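Dondel Rally Speaker

September 2024
By Marlene Kettler

The Dondel is a battery-powered speaker for marches, pickets and outdoor public meetings. Iltance makes it for groups that need to be heard in a street or a park and don't have a van, a generator or a sound crew. One person can carry it on the shoulder strap and another can speak into the handheld microphone, or one person can do both if the route is short.

Most of the groups that buy it have been using a megaphone. A megaphone is fine for chants and for telling people to move back onto the sidewalk. It is tiring for a speech of any length, both for the person holding it and for the crowd. The Dondel is built for speech. The voice comes through fuller and the sound spreads wider, so people standing off to the side can follow what is being said.

What you get

The speaker comes with the battery already fitted, one wired microphone, the charger, the shoulder strap and a rain cover. The wired microphone plugs into the side panel and its cable is long enough for the speaker to stand on the ground while someone talks from a step or a low wall. A second microphone input is there if you have an interpreter. We sell the wireless microphone separately – it is a good addition for a fixed stage, but on a moving march we still suggest the wire, as there is one less battery to watch.

The rain cover leaves the front open. Sound is a little duller with the cover on, and you should turn the treble knob up slightly to make up for it. Do not run the speaker in heavy rain without the cover.

Crowd size and battery

We rate the Dondel for a standing crowd of up to 1,000 in an open square with ordinary traffic noise. In a narrow street with tall buildings it carries further, but the echo makes fast talkers hard to understand. For anything larger, link two units with the cable sold under part number 481 and set them apart on either side of the speaker's position.

A full charge gives four hours of speech at high volume. Drums and recorded music use it up faster. The light on the back turns from green to amber when it is time to wrap up the program, and to red shortly before the unit shuts off. It can be charged overnight from a normal wall outlet and can be used while plugged in.

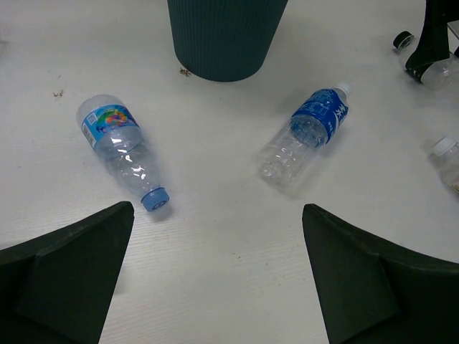
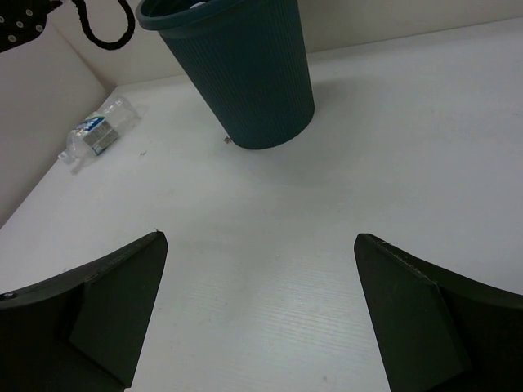

Controls

There are separate volume knobs for each microphone and for the music input, plus bass and treble. The knobs are large enough to turn with gloves on. The siren button found on many megaphones has been left out. Several organizers asked us for that, as a siren set off by mistake can frighten a crowd, and in some cities it is not allowed at all.

If you hear a howl, the microphone is in front of the speaker. Move it behind or turn it down. This is the most frequent question we get.

Before your event

Rules on amplified sound are different from city to city. In many places the permit for a demonstration does not cover a speaker, and you have to ask for that separately or check a box on the form. Some places set an end time or a sound limit near hospitals and courts. Please check with the office that issues your permit. We can send a one-page sheet with the sound output figures, and permit offices usually accept it with the application.

It also helps to decide ahead of time who holds the microphone if the planned speaker can't come. Speakers drop out, sometimes on the morning of the event, and the equipment should be with someone who knows how to switch it on and who knows the program.

Rental

Groups that only need a speaker for a single day can rent one through the Strobel store. The unit goes out charged, with the wired microphone and the cover. Anneliese Hellwig handles rental bookings and can tell you which weekends are already taken. Election season fills up early. A deposit is required and is returned once the unit has been checked.

Warranty and parts

The Dondel has a warranty of two years against faults in parts and workmanship. The battery is covered for the same period. Damage from water getting in through the front is not covered, and neither is damage from being dropped, although we do repair dropped units for a fee and most can be saved. Knobs, straps, covers and microphone cables are kept in stock.

The older Plarnivetti stand fits the Dondel with no adapter. The lighter version of that stand does not, because its pole is too thin for the socket.

Last updated: October 2024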